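Skulutmont Test Bench: Paid Participants Wanted for Fault Trials

Tabletop Handling Group, posted May 31, 2022

We need people to sit across a table from a small robot arm that has made mistakes before, and tell us when they think it is making another one. The arm moves chess pieces. You do not need to play chess well. You do need to be the sort of person who doesn't believe a progress bar.

Why we are asking

In December the arm put a piece down in the wrong place, reported the move as complete, and then carried on from a board position that no longer existed. On the next move it reached for a bishop that wasn't where it thought it was and drove a fingertip into the tabletop. The stop button worked. The person whose hand was near the board pulled it back in time, and she has told us more than once that she did so before the button was pressed. We believe her. The log is no help, as it shows a successful move followed by another successful move.

The supplier of the control software, Plorent, sent a report that put the event down to "operator placement variance." We read that as saying the pieces were in the wrong place. They were in the wrong place. The arm put one of them there. A patch came with the report, and the release note says the problem is resolved. We have run the patched version on the bench for 523 moves with our own staff, who know the arm's habits and keep their hands out of the way without thinking about it. I do not consider that evidence of much. Staff who have worked beside a machine for months stop being a fair test of it.

So we want fresh eyes, and we are paying for them.

What the work is

The job the arm does is simple to state. It is given a piece to pick up and a place to put it, it closes two fingers on the piece, lifts, travels and lets go. Some trials run with a tidy position, others start from a board with fallen pieces on it. Pieces out of play are kept on the table beside the mat.

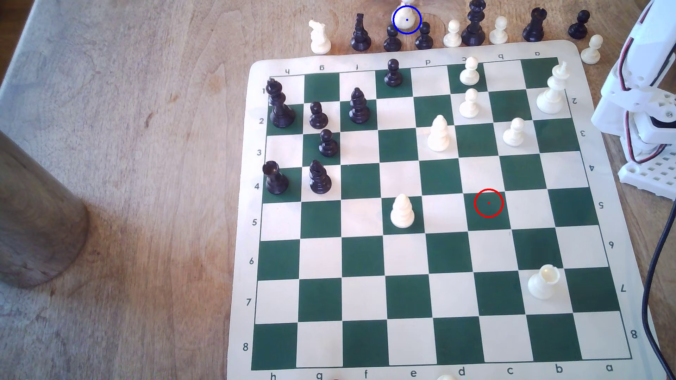
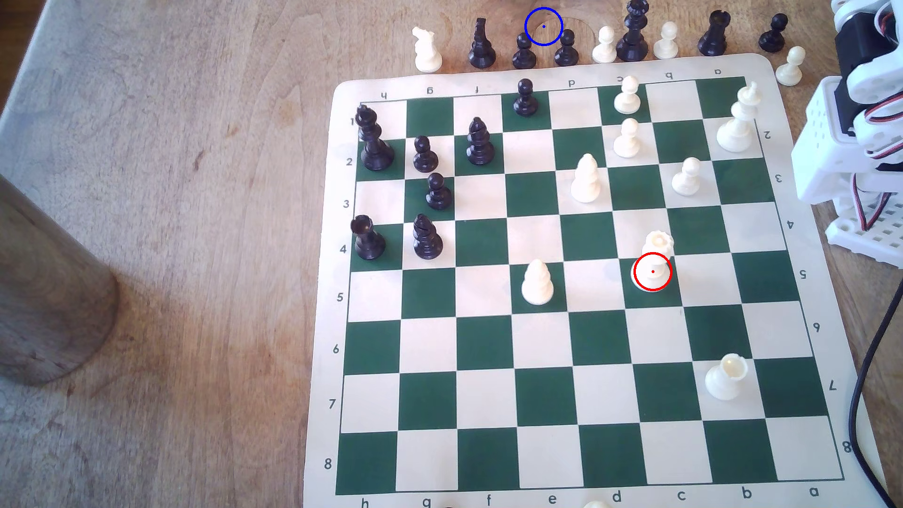 Pick and place targets are drawn as blue and red circles in the two wide views; the close views are from the gripper end.
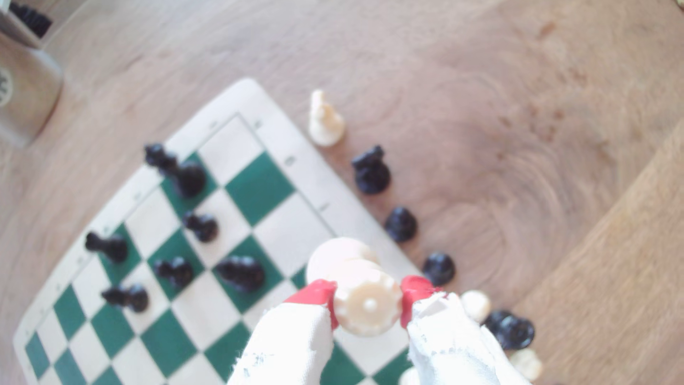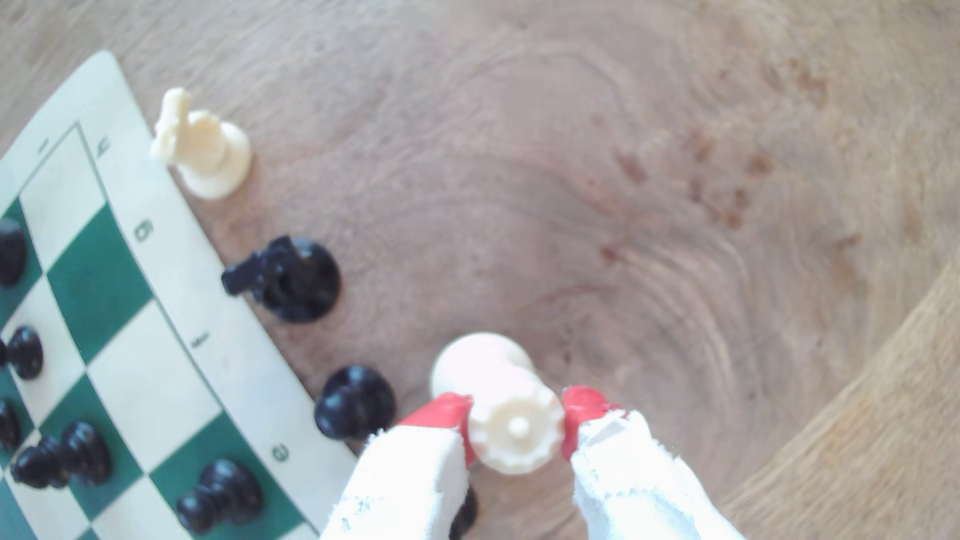 Your part is to watch and mark. You will have a handheld button and a paper sheet. Press the button when you think the arm has done something other than what it was told. On the sheet, write what you saw in plain words. "It looked off" is a perfectly good entry. We would sooner have a page of false alarms than one more clean log that doesn't match the table.

In some trials we will introduce a fault on purpose. In others we will not. You won't be told which, and neither will the person running the session. Please don't ask them to hint.

Sessions last 70 minutes, including the safety talk and a break. Each participant attends 3 sessions on separate days. You will be paid for every session you attend, including any we have to cut short, and including any you walk out of.

What we can't promise

I would like to write that the arm is safe. What I can write is that it is small, that its speed has been capped for these trials, that there are two stop buttons wired separately from the control software, and that you will hold one of them. The seat is set back beyond the arm's reach and there is a line on the floor. Your hands stay on your side of it while the power is on. If a piece falls, leave it. If a piece rolls to your feet, leave it there too.

The fingertips are soft and the grip is weak. Neither of those facts would have mattered much in December, when the trouble was the arm moving with confidence to a place it had no business going.

You should also know that Plorent is not paying for this study and will not see the results before you do. They asked. We said no. Arruda, which owns the building and insures the bench, has read the protocol and asked for one change, to the position of the second stop button. We made it.

Who can apply

Anyone 18 or over who can sit at a table for the length of a session and see a chess piece clearly at arm's length, with or without glasses. You should be able to press a button quickly with either hand. Left-handed people are especially welcome, as our own staff has hardly any.

Please do not apply if you work for Plorent or one of its resellers, if you took part in the earlier Rondatlow trials, or if you have been hurt by a machine and would rather not sit near one. If you are unsure about that last point, call us before filling anything in.

People with a background in assembly, packing or machine tending are very welcome. In my experience they spot a bad grasp well before an engineer does, and are ruder about it.

How to apply

Write to Afshin Shojaei at the Skulutmont front desk with your name, a phone number, the days you can come, and a few lines about a time a machine told you something was fine and it wasn't. The last part is required. It doesn't have to involve a robot. Elevators, parking meters and printers all count.

We have 7 places. If more people apply than we can take, we will keep a waiting list and tell you that you are on it.

Questions about safety, pay or the December event should come to me directly. I will send the full incident report to any applicant who asks for it, along with Plorent's reply, so you can read the two together and make up your own mind before you sit down.

Valter Amaral
Bench Safety, Skulutmont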